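How Does a Robot Learn to Clear a Table?

By Anika Whitlock

Shares: 241 | Comments: 70

Have you ever been told to clear the table when you were right in the middle of something good? Me too. So when I heard about a kit called the Trolar Table Helper, I really wanted to know how it works!

The Trolar is a robot arm that clamps onto the side of a table. It comes in a big box with 582 parts (yes, you build it yourself, and yes, you'll need a grown-up for the screws). The company that makes it is called Ulton, and they lent me one for a month. I started building on a Saturday morning and I was still hunting for one tiny washer at dinnertime.

Building it is only half the fun, though. When you first switch it on, the arm doesn't know what a cup is. It doesn't know what a table is! You have to teach it, and you do that with practice tables.

A practice table is just a bunch of ordinary things set out on a cloth. You pick things that are different from each other - something hard, something squishy, something tall, something that rolls. Then the arm has a go at picking them up, one at a time, and you press the green button for a good try or the orange one for a miss. 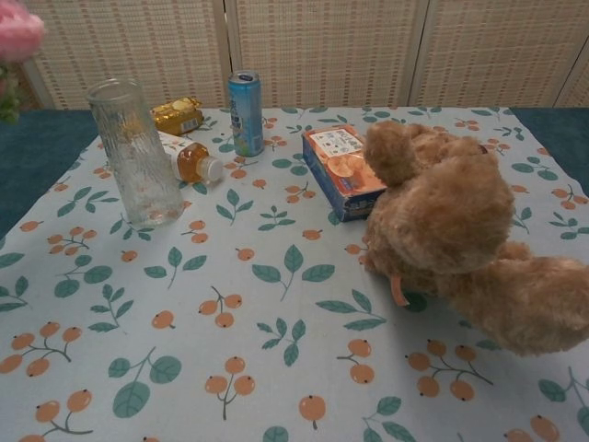
A practice table with a glass, a bottle, a snack packet, a can, a box and one sleepy-looking bear.

Let's think like a robot for a minute. A can is pretty easy, because it's the same shape all the way around. Squeeze it in the middle and up it goes. A clear glass is much trickier. Robots like this one use a camera to see, and a camera can look straight through glass and spot the leaves on the tablecloth instead. Imagine trying to grab something that's nearly invisible!

And the teddy bear? You know it's a bear even when it's lying on its face. A robot has to learn that. Fluffy things also squash when you squeeze them, so the arm has to feel for when to stop. The manual calls this the Kowalczyk grip, and I think it's the cleverest thing in the box.

So is it any good? I think so. After about 70 tries mine was happy with cans and boxes. It still got muddled over glasses, so I switched to plastic cups. It's also slow. I could clear the whole table, eat a cookie and come back before it finished! But I loved watching it get a tiny bit better each day.

If you try one, change the table often. Move things, tip them over, swap the cloth. And keep your fingers out of the way when the light is blinking.

We use cookies (not the eating kind) to remember your settings. OK | Tell me more

More to read
Mesov, the robot that waters plants
Why do robots need cameras?
I built a marble run with 682 pieces
What's inside a battery?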